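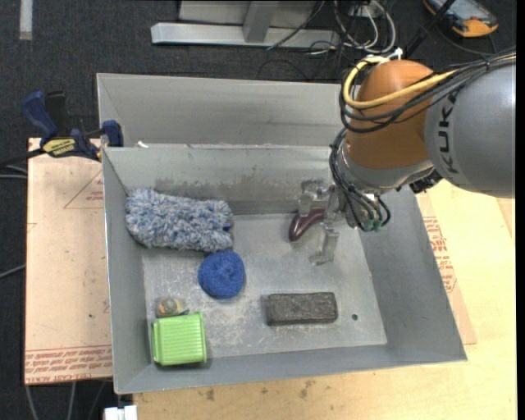 How Does a Robot Decide What to Pick Up?

Think about the last time you dug around in a messy toy box. You looked in, you spotted the thing you wanted, and your hand went down and got it. Easy! It was so easy that you probably can't remember doing it at all.

Now suppose you had to write down every single thing your eyes and your brain and your fingers did in that moment, in order, so that somebody who had never seen a toy box could do it too. You would need a lot of paper. That long, long list of instructions is the job of a robot's software, and this page is about how it works.

A robot arm is the part everybody notices first, because it's big and it moves. But an arm with no software is a bit like a bicycle with no rider. The software is what looks, and picks, and plans, and steers, and those are the parts we'll go through together.

First, looking

A camera gives the robot a picture, and a picture, to a computer, is a giant pile of numbers. Every little dot of color is a few numbers. There isn't any number that says "sponge."

So the first program has to find the edges of things. Where does one object stop and the next one start? Look at the metal bin at the top of the page. The green container is pretty kind to a computer, because nothing else in there is that bright lime color. The dark block near the front has straight sides, and that helps too. But what about the fluffy mitt and the round blue scrubbing pad? They are touching, and they both have blue in them. You can see that they're two things. A program might look at all that blue and decide it has found one very odd thing with a round bump on it.

See-through things are even trickier. There's a small clear item tucked behind the green container, and with clear things the camera picks up whatever is on the other side of them as well. And the metal bottom of the bin is scratched and scuffed, so the program has to learn that a scratch is only a scratch -- you can't pick it up, no matter how hard you try!

How does it learn? Mostly from practice pictures. The people who made Lobo, a looking program built at a workshop in Detarstead, started it off with 3000 pictures of jumbled bins. In every one, a person had drawn a line around each object. Lobo made its guess, checked it against the person's line, and changed itself a tiny bit, over and over again, until its guesses got good.

Next, choosing

Once the software has a guess about where everything is, it has to choose one thing to go after. Usually it gives each object a score. Is anything lying on top of it? Is it jammed in a corner? Is there room on both sides for the fingers to fit? The Detarstead team's scores go from 0 to 64, which is a funny sort of number to stop at, but computers are very fond of it (try doubling 2 again and again, and you'll land on 64 before long).

Corners are a nuisance. The mitt is right up against the back corner of the bin, so there are walls to think about as well as the mitt. The software might look for a spot farther along, where the fingers have more space. Soft things can be gripped almost anywhere, but they squash and flop. Hard things stay the same shape, but they can slip if you grab them crooked.

Then, planning the path

Your arm has a shoulder, an elbow and a wrist, and you never have to think about which one bends first. A robot's software has to think about all of it. A planning program called Jider draws up possible paths for the arm, as if it were doodling lines in the air, and tosses out every path that would bump something. It has to remember the walls of the bin, which slope outward. It has to remember the clamp on the side of the bin, too, and the cables and hoses that ride along on the arm and mustn't get pinched or pulled.

Jider might try 26 paths before it keeps one. This all happens before the arm moves an inch.

Last, moving and checking

While the arm moves, another program, called the controller, keeps asking the same question: am I where I'm supposed to be? If the answer is "a little too far left," it nudges the motors. It asks again right away, and again after that, many times each second. You do the same thing when you carry a very full glass of milk across the kitchen.

The two fingers need checking as well. If they close all the way, there's nothing between them, and the software has to go back to looking. If they stop early, there's probably something there. Probably! Good robot software says "probably" a lot.

Try it yourself: The Rarness Game

We call it that after the Rarness robot club, where we learned it. You need a box, a few things from around the house, a pair of kitchen tongs and a friend.

1. Put the things in the box and mix them up. Soft things are fun, and so is anything round.
2. Close your eyes and hold the tongs. You are the arm.
3. Your friend is the software, and may only say "left," "right," "forward," "back," "up," "down," "open" and "close."
4. See if you can lift one thing out.
5. Trade places and go again.

If your friend gets mixed up between your left and their left, that's a real robot problem, by the way. The camera sees the bin from one side and the arm reaches in from another, and the software has to keep turning one view into the other.

Words to know

Gripper: the part of the robot that grabs.
Path: the line the arm follows through the air.
Controller: the program that checks where the arm is and fixes small mistakes as it goes.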